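Clarnard Living Room Tidy -- teleoperation demonstrations

Maintained by Cheuk-hei Kuo. Released in December.

What this is

Demonstrations of floor tidying in furnished living rooms, recorded by driving a two-armed robot by remote control. The operator works both arms and opens and closes the grippers. There are 200 episodes, 48 of them from the Wornville rooms. The rest come from the Hämmerli rooms.

Task

The prompt given to operators is "pick up the litter and put it in the bin." Operators choose the order and the arm. Soft items such as plastic bags are the slow ones -- expect long pauses before a grasp.

Views

Each episode has a head view and a wrist view for each arm. Samples from one room, wrist first, then head: 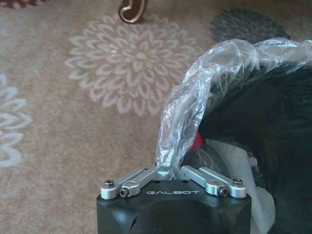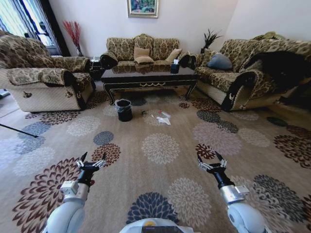

Layout

episodes/ -- one folder per demonstration
episodes/*/joints.csv -- arm and gripper positions
episodes/*/notes.txt -- operator remarks, often blank
splits/ -- train and test lists, split by room

Known problems

In 9 episodes the gripper command lags the arm command. They are listed in splits/lag.txt and left out of the test list. Failed grasps are kept. Older exports made with Jiteo name the wrist views in the wrong order, left for right. Re-export those before training.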